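Week 8 handout: looking after the stuff you already own
4/17/21

Right, as promised, the notes from this week's session, typed up from my scribbles so they wander a bit. If you missed it, the topic was repair versus replacement in the household, and why the sums people do in their heads come out so differently from the sums on paper.

## Where we'd got to

Last time we finished on running costs. You'll remember the kettle argument (I'm still getting emails about the kettle). The point I was trying to make, before we all got sidetracked by limescale, is that the price on the shelf is only the first bill. After that come the electricity, the filters, the bags, the odd part, and finally the cost of getting rid of the thing. Add all of it up, divide by the years you had it, and you've got the cost per year. Keep that figure handy, it's the one we use all the way through this term.

## The Zitlow washing machine

I made up a household budget sheet for the Zitlow exercise and it caused more trouble than I expected, so let me go through it again slowly.

The machine is eight years old. It stops draining. A repair costs £44 and the fitter thinks it'll run for another 2 years. A new one costs a good deal more but should last much longer. Most of you went straight to "what did we pay for the old one?", and I do understand why! It feels wasteful to throw away something that cost real money. But that money has gone whichever way you choose. It can't help you decide. Cross it out.

What you're left with is £44 spread over two years, so £22 a year, set against the yearly cost of the new one. On those figures the repair wins easily. A few of you said the new one would use less water, and yes, put that in, but put it in as pounds and pence on your own bill. "It's more efficient" isn't a number.

Now change one thing. Suppose the fitter says it might go again by August. What would you pay for a few months of washing? That's where the room split, and I thought both sides argued it well.

## Who can mend it, and with what

This was the bit I rushed, sorry. Three questions to ask of anything in the house:

- Can you get into it with ordinary tools?
- Can you buy the part on its own, or only as part of something bigger?
- Is there a manual you're allowed to read?

My Andeo vacuum cleaner does well on the first and terribly on the second. It opens up beautifully, and then you find the little plastic catch is only sold with the whole lid. The Fang toaster is the other way about: every part listed, good prices, and screws that no screwdriver in my house will turn. I've been meaning to deal with that since Christmas.

Older things often score better, though I'd be careful with that as a rule. We tend to forget all the old things that broke and went to the tip years ago. The survivors look good for a reason.

## The Somitz reading

It's 16 pages and you can skip the appendix. Read the section on repair cafés properly, as I'd like to start with it next week. Have a think about who gives up their time, and whether that time should be counted as a cost. I go back and forth on it myself. When I sit mending a lamp of an evening I'm quite happy, so is that work? If I'd paid somebody else to do it, we'd all say it was.

## For next week

Pick one thing at home that's broken or limping along. Write down what it would cost to mend, how long you think the mend would last, and what you'd pay for a replacement. Work out the cost per year for each. Then write a couple of lines on what you'd choose and whether the figures changed your mind. Over a page is too long, please, I've got a lot of these to read.

If everything you own works perfectly (lucky you), use something belonging to a relative. Computers are fine, and so are bikes, coats and shoes. I'd rather not have any more kettles.

Bring your sheet on paper, we'll be swapping them round in pairs for the first half of the session.

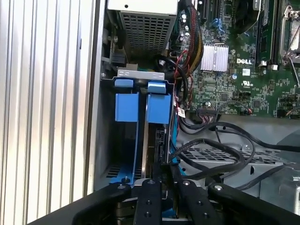 And if you still have one of my blue folders from the running costs week, could you drop it back on the desk when you come in.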